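Projektbericht: Lautheit und Dynamikumfang bei Neuauflagen von Gitarrenpop-Alben
Modul Audiotechnik, Projektphase II
Abgabe: 18. August 2018

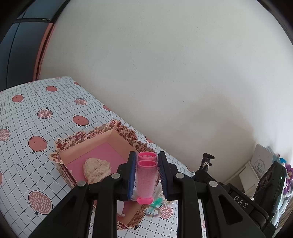
1. Aufgabenstellung

Untersucht wurde, wie stark sich Erstpressung und spätere digitale Neuauflage desselben Albums in Lautheit und Dynamik unterscheiden. Als Material diente der Katalog des Labels Madia, der überwiegend Gitarrenpop umfasst. Für die Auswertung standen 442 Titel zur Verfügung, die jeweils in zwei Fassungen vorlagen. Livemitschnitte und Neuaufnahmen wurden vorab ausgeschlossen.

2. Vorgehen

Die CD-Fassungen wurden verlustfrei ausgelesen, die Neuauflagen als FLAC-Dateien bezogen. Alle Dateien liegen mit 16 Bit und 44,1 kHz vor. Höher aufgelöste Fassungen wurden nicht berücksichtigt, um eine zusätzliche Abtastratenwandlung zu vermeiden.

Gemessen wurden je Titel die integrierte Lautheit (LUFS), die Lautheitsspanne (LRA) und der True-Peak-Pegel. Die Messung lief als Stapelverarbeitung. Das Skript schreibt pro Datei eine Zeile in eine CSV-Tabelle; bei drei Messgrößen und zwei Fassungen ergeben sich 2652 Werte. Davon blieben nach der Plausibilitätsprüfung 2632 übrig. Verworfen wurden Werte aus Dateien mit Lesefehlern sowie solche aus Titeln mit angehängter Stille, bei denen die Trennstelle nicht eindeutig zu bestimmen war.

3. Zuordnung der Fassungen

Die Zuordnung über Titelnamen erwies sich als fehleranfällig. Beim Album »Cestville« von Preretti weicht die Reihenfolge der Neuauflage von der Erstpressung ab, außerdem wurde ein Instrumentalstück umbenannt. Die Paare wurden deshalb zusätzlich über die Spieldauer abgeglichen und in Zweifelsfällen abgehört. Das betraf etwa 40 Titel.

Bei zwei Alben der Gruppe Zacharias ist die Neuauflage geringfügig schneller überspielt. Der Unterschied liegt unter einem Prozent und hat auf die Lautheitsmessung keinen nennenswerten Einfluss. Ein direkter Differenzvergleich der Wellenformen ist damit allerdings nicht möglich.

4. Ergebnisse

Die Neuauflagen sind in der Mehrzahl lauter. Die LRA nimmt dabei weniger stark ab als erwartet. Auffällig sind die True-Peak-Werte: Zahlreiche Neuauflagen überschreiten 0 dBTP, was auf eine Begrenzung ohne Überabtastung hindeutet. Bei »Cestville« tritt der Effekt vor allem in den Refrains auf, in denen verzerrte Gitarren und Becken gleichzeitig hohe Pegel führen. Die akustisch besetzten Stücke sind kaum betroffen.

5. Hörvergleich

Ergänzend wurde im Mai ein Blindvergleich mit 50 Ausschnitten durchgeführt. Die Ausschnitte wurden auf gleiche integrierte Lautheit gebracht und über Kopfhörer abgespielt. Eine klare Bevorzugung einer Fassung ließ sich nicht feststellen. Wegen der kleinen Hörergruppe wurde auf einen Signifikanztest verzichtet.

6. Offene Punkte

Vinylfassungen fehlen im Datensatz. Ebenso wurde nicht geprüft, ob den Neuauflagen die ursprünglichen Mehrspurbänder oder lediglich die Stereomaster zugrunde lagen; die Angaben in den Beiheften sind hierzu uneinheitlich. Messskript und CSV-Tabelle liegen dem Bericht als Anhang A und B bei.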